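Vidthorpe method

The Vidthorpe method is a procedure for collecting and filtering demonstrations of two-handed manipulation tasks. It is used to train robot control policies by imitation. People carry out a task with a pair of hand-held grippers, and the recorded motion and video are turned into training examples for robot arms with matching fingers. No robot is needed while the demonstrations are being made.

The method is named after Vidthorpe, the workshop project in which it was developed. It is mainly known for its filtering step, which discards or shortens demonstrations in which the two grippers lose track of each other.

Background

Imitation learning for robot arms was for a long time based on teleoperation, in which a person steers the arm from a distance and the arm's own sensors record what happens. Teleoperated data fits the robot well, but collecting it is slow and ties up the hardware. Hand-held grippers offer a cheaper route. The operator holds a tool with the same kind of fingers as the robot, and a wide-angle camera on the tool records what the robot's wrist camera would later see.

With one gripper, the main problem is knowing where the tool is in the room. With two, the position of each tool relative to the other matters as well. Handing an object from left to right, holding a bag open while filling it, or pulling a lid off a container all fail if the policy has learned the wrong distance between the hands. Small errors in the separate tracks add up, and a demonstration that looks correct on video may contain positions that are off by several finger widths.

Procedure

A session begins with a calibration pass. The operator moves both grippers slowly around the work area so that a map of the room can be built from the video. Rooms with plenty of fixed structure, such as beams, railings and door frames, give better maps than rooms with bare walls. The operator then brings the grippers near each other and apart again, which gives the software a first estimate of the offset between them.

Square black-and-white markers provide a second source of position data. A marker cube carries patterns on several faces, so that at least one face can usually be read as the wrist turns. When one gripper's camera sees the cube of the other, the relative position is computed directly and compared with the value from the room map.

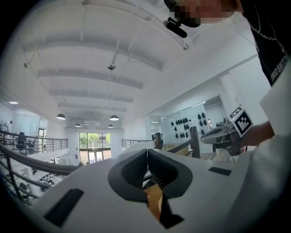 Each demonstration is recorded as one continuous take. Operators are asked to work at a normal speed and to leave mistakes in, provided the task is finished in the end. Recoveries from a dropped or badly held object are kept on purpose, as policies trained only on clean takes tend to stall after a first error.

The takes are then passed through the filter in 4 stages:

Tracking check. Takes in which either gripper loses its place in the map for more than a short interval are cut at that point.

Agreement check. The map-based and marker-based distances are compared wherever both exist. Takes with steady disagreement are corrected by a fixed offset. Takes in which the disagreement jumps are removed.

Reach check. Motions that the target robot arms could not perform, because of joint limits or speed, are marked and left out.

Trimming. Idle time at the start and end of each take is removed.

Software

The filter was first written as a set of scripts and later packaged under the name Lins. Lins reads the recorded video and motion files, runs the stages in order and writes a report for each take. The report gives the reason for every cut, so that an operator can tell whether a problem came from the room, the markers or the way the tools were held. A separate viewer, Plolberg, plays the two camera views next to each other with the computed tracks drawn over a plan of the room.

Results

The main evaluation used a set of 113 takes of a handover task, in which an object is picked up by one gripper, passed to the other and set down. Two policies were trained with the same settings, one on the unfiltered set and one on the filtered set. Each was then run 50 times on a pair of robot arms. The policy trained on filtered data completed the task more often, although it had seen fewer examples. Most of the difference was in the handover itself. Picking up and setting down were nearly the same for both policies.

A later test at the Bestden site repeated the comparison in a different room with new operators. The benefit was smaller there, and the agreement check removed few takes. The report put this down to the room, where the map-based tracking was already good.

Limitations

The agreement check works only when one gripper can see the marker cube of the other. In tasks where the hands stay far apart or face away from each other, there may be little to compare, and the filter then relies on the room map alone. Strong light from windows can wash out the marker patterns, and fast wrist turns blur them.

The method also has no measure of grip force. Takes in which an object was squeezed too hard pass through the filter unchanged. Work on a version with force sensing in the fingers began in September, with first trials limited to soft packaging and folded cloth.

See also

Imitation learning
Fiducial marker
Visual odometry
Teleoperation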